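引き出しと戸棚のちょっとした手入れメモ

うちの台所は戸棚がとにかく多くて、毎日どこかしら開けたり閉めたりしています。

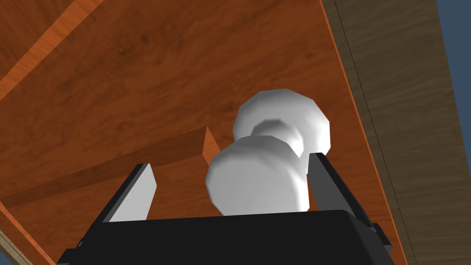 で、何年も使っていると、つまみがくるくる空回りしたり、引き出しが途中でひっかかったりしますよね。業者さんを呼ぶほどでもないし、でも毎朝イラッとする(笑)。私がふだんやっている手入れを書いておきます。

まず、つまみのぐらつき。たいていは裏のネジがゆるんでいるだけなので、扉を開けて内側からドライバーで締めます。電動は使わないほうがいいです。前に調子に乗って締めすぎて、板をへこませました…。締めてもすぐゆるむときは、ネジと板の間に薄いワッシャーを一枚。私はホームセンターの「ミルリコ」で9個入りの袋を買って、まだ半分残っています。

木ネジの穴がバカになっているときは、つまようじに木工用ボンドをつけて穴に差し込み、はみ出たところを折って一晩おきます。翌日ネジを入れるとちゃんと効きます!古典的だけど、これがいちばん好き。

すべりの悪い木の引き出しには、ろうそく。中身を全部出してから、底の両端のこすれる部分に白いろうそくをごしごし塗るだけです。石けんでもいいんですが、梅雒どきにべたついたのでうちはろうそく派。食用油は絶対やめてください、ほこりを呼んで大変なことになります(経験者)。

手あかは、ぬるま湯に台所用洗剤を一滴たらして、固くしぼった布で拭きます。そのあと水拭き、最後に乾拭き。つまみの根元には汚れがたまるので、綿棒でくるっと一周。

ついでに書くと、つまみを取り替えるなら穴の間隔を先に測ること。取っ手型はネジが二本あるので、ここが合わないと穴あけからやり直しです。私は通販の「イヴァリ」で一目ぼれした真ちゅう色のを544円で買って、届いてから合わないと気づきました。いまは洗面所のタオル掛けになっています。

8月になったら吊り戸棚の蝶番も見る予定なので、また書きますね。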